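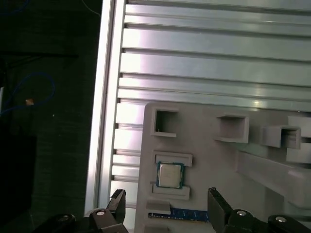 PERGUNTAS FREQUENTES
Programa Celo de Reaproveitamento de Componentes de Informática
Instituto Pratia – Divisão de Equipamentos

Atualizado em 30 de novembro de 2019

Esta página reúne as dúvidas mais comuns de unidades doadoras, escolas parceiras e participantes das oficinas. As regras completas constam do Regulamento do Programa, disponível na secretaria da Divisão.

1. SOBRE O PROGRAMA

O que é o Programa Celo?

O Programa Celo recebe computadores de mesa retirados de uso, separa os componentes em condições de reaproveitamento e os encaminha para a montagem de novas unidades ou para as atividades de ensino do Instituto. Os materiais que não podem ser reaproveitados seguem para a empresa de reciclagem contratada.

Quem é responsável pelo Programa?

A coordenação geral cabe a Nuanchan Jitpraphai. A bancada de desmontagem e o depósito de componentes estão sob a responsabilidade técnica de Wiroj Siriwan, a quem devem ser dirigidas as consultas sobre compatibilidade de peças.

Onde funciona o atendimento?

O recebimento de equipamentos é feito na sala 17 do Edifício Manzano, pela entrada lateral. A secretaria funciona no mesmo edifício e atende mediante agendamento. No mês de julho, o recebimento fica suspenso para inventário; pedidos de componentes já aprovados continuam a ser entregues normalmente.

2. ENTREGA DE EQUIPAMENTOS

Que equipamentos são aceitos?

São aceitos computadores de mesa completos ou parcialmente desmontados, placas-mãe, processadores, módulos de memória, ventoinhas, fontes de alimentação e cabos internos. Monitores, impressoras e baterias avulsas não fazem parte do Programa.

Há limite de quantidade por entrega?

Sim. Cada unidade doadora pode entregar até 40 computadores por agendamento. Para lotes maiores, a coordenação divide a entrega em mais de uma data.

É preciso remover o disco antes da entrega?

A remoção é recomendada. Caso o disco permaneça no equipamento, o doador deverá assinar o termo de apagamento de dados, e o computador só entrará na bancada depois de concluído o procedimento. O Instituto não devolve arquivos nem realiza cópias de segurança a pedido do doador.

O gabinete pode ser entregue aberto?

Pode, desde que as peças internas estejam fixas. Solicita-se que os cabos das ventoinhas e da fonte não sejam cortados. Um conector preservado permite testar o conjunto na própria bancada; um cabo cortado retira a peça do circuito de reaproveitamento. Parafusos soltos devem ser colocados em envelope identificado com o número de patrimônio da máquina.

O que acontece com o equipamento que chega sem identificação?

Fica retido na sala de recebimento até que a unidade doadora regularize o formulário. Decorrido o prazo previsto no Regulamento, o item é incorporado ao Programa sem menção à origem.

3. DESMONTAGEM

Quem pode desmontar os equipamentos?

Apenas técnicos da Divisão e participantes inscritos nas oficinas, estes últimos acompanhados por um técnico. Cada posto de trabalho comporta no máximo 2 participantes.

Qual é a ordem de retirada das peças?

Depois de desligado o cabo de alimentação e aberta a tampa lateral, faz-se a inspeção visual do interior. Em seguida são soltos os cabos que impedem o acesso à placa-mãe, retirados os módulos de memória e, por último, o conjunto de refrigeração e o processador. A ordem pode variar conforme o modelo do gabinete, e nesse caso prevalece a ficha técnica afixada no posto.

É necessário retirar a ventoinha do gabinete para chegar à placa-mãe?

Depende do gabinete. Em muitos modelos, a ventoinha fica presa por um suporte próprio e avança sobre parte da placa, com o cabo passando por cima da moldura. Nessas máquinas convém soltar primeiro o conector do cabo, segurando-o pela parte plástica, e só depois liberar o suporte. O fio não deve ser puxado, nem a ventoinha apoiada sobre os capacitores.

Como verificar o estado dos capacitores?

O exame é feito a olho nu e sob boa iluminação. O topo de cada capacitor cilíndrico deve estar plano. Topo abaulado, vazamento na base ou invólucro deslocado são motivos para separar a placa e preencher a ficha de avaria. A decisão final sobre o descarte é do responsável técnico. 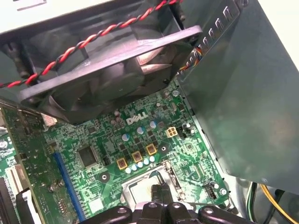 Que cuidados contra descargas eletrostáticas são obrigatórios?

O uso de pulseira antiestática aterrada é obrigatório durante o manuseio de placas, processadores e memórias. Os participantes devem evitar roupas de lã ou de fibra sintética. As peças retiradas não podem ser colocadas sobre espuma comum, tecido ou saco plástico sem proteção antiestática.

A pasta térmica deve ser removida?

Sim, antes de a peça seguir para o depósito. Utilizam-se álcool isopropílico e pano que não solte fiapos, com movimentos do centro para as bordas. O líquido não deve escorrer para os contatos. Nenhum objeto metálico pode ser usado para raspar a superfície.

4. SUPORTES E ORGANIZAÇÃO DOS COMPONENTES

Onde as peças são colocadas depois de retiradas?

Cada tipo de peça tem um lugar definido no posto de trabalho. Processadores e módulos de memória vão para os suportes da placa de apoio; parafusos e presilhas, para as bandejas; cabos, para as caixas de triagem do depósito.

Por que não se utilizam simplesmente as embalagens originais?

Poucos equipamentos chegam ao Programa acompanhados das embalagens de suas peças. Quando elas existem, são guardadas para a fase de armazenamento. Durante a desmontagem, a peça precisa ficar acessível e sem outras empilhadas sobre ela.

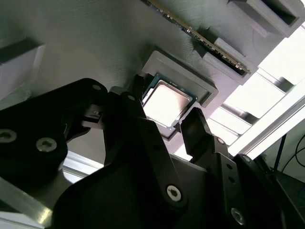

O modelo de suporte adotado pela Divisão denomina-se Stonar e foi desenhado para que cada componente repouse sempre na mesma posição. O encaixe do processador tem paredes elevadas que contornam a peça, a qual fica ligeiramente rebaixada, com a tampa metálica à vista; o módulo de memória entra de lado em uma fenda própria, na mesma placa cinza, e a maior parte de seu comprimento permanece livre para leitura da etiqueta e conferência dos contatos dourados. Recomenda-se que o participante confira a posição antes de soltar a peça, e que não force o encaixe caso encontre resistência. Suportes com rebarba ou trinca devem ser entregues ao técnico responsável.

Os suportes servem para qualquer processador?

Não. Os encaixes foram dimensionados para os formatos mais frequentes nos lotes recebidos. Processadores de outro tamanho são colocados diretamente em estojo antiestático, com etiqueta amarela, e registrados à parte.

Escolas parceiras podem obter os suportes?

Podem solicitar o arquivo de impressão à secretaria. O uso é gratuito para fins de ensino, mantida a indicação de origem. O Instituto não fornece peças impressas nem presta assistência a impressoras de terceiros.

Como devem ficar os cabos da bancada?

Os cabos de rede e de alimentação do posto devem passar por trás da estrutura, afastados da área em que se manuseiam os componentes. Ao término da sessão, cada participante verifica se há cabos pendentes na passagem e comunica ao técnico qualquer conector danificado.

5. MANUSEIO DE PROCESSADORES E MEMÓRIAS

Por onde se deve segurar o processador?

Sempre pelas bordas, por dois lados opostos e com pressão leve. As faces, em especial a dos contatos, não devem ser tocadas. A orientação vale tanto para a retirada do soquete quanto para a colocação no suporte, e aplica-se também às peças já classificadas como sucata, que continuam sujeitas a conferência.

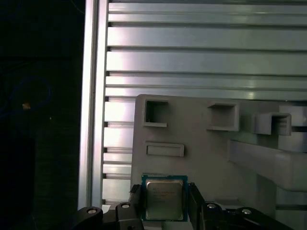 Processador seguro pelas bordas laterais, com a tampa metálica à mostra.

E se a inscrição da tampa metálica não puder ser lida?

A inscrição desgastada não impede o reaproveitamento. O técnico identifica o modelo no equipamento de teste e transcreve o resultado para a etiqueta. Enquanto não houver identificação, a peça permanece na categoria "a verificar" e não pode ser reservada.

Como segurar os módulos de memória?

Pelas extremidades menores, sem contato dos dedos com a faixa dourada. No soquete da placa-mãe, as travas devem estar abertas antes da retirada. Módulos com contatos riscados ou oxidados são separados para avaliação.

O que fazer se uma peça cair?

A peça deve ser recolhida pelas bordas, posta em saco antiestático e entregue ao técnico com a anotação "queda". Não há cobrança ao participante por danos ocorridos em atividade supervisionada. A omissão do fato, contudo, pode levar ao cancelamento da inscrição.

6. PEDIDO DE COMPONENTES

Quem pode solicitar componentes reaproveitados?

Laboratórios do Instituto, escolas parceiras e entidades cadastradas. Pessoas físicas não são atendidas.

Existe limite por pedido?

Cada pedido pode incluir no máximo 64 componentes, somados todos os tipos. Cabos e parafusos não entram na contagem.

As peças têm garantia?

As peças são entregues testadas, com o registro do teste, e sem garantia de funcionamento posterior. Itens que apresentem defeito na primeira instalação podem ser devolvidos à secretaria, acompanhados da etiqueta original, e serão substituídos se houver disponibilidade em estoque.

Os componentes podem ser revendidos?

A revenda é vedada pelo termo de cessão. Encerrado o uso, a entidade deve devolver as peças ao Programa ou comprovar a destinação a empresa de reciclagem habilitada.

Como encaminhar uma dúvida que não consta desta página?

Por escrito, à secretaria da Divisão de Equipamentos, no Edifício Manzano, com indicação do número do pedido ou do termo de entrega, quando houver. Questões técnicas são remetidas a Wiroj Siriwan, e pedidos de parceria, a Nuanchan Jitpraphai.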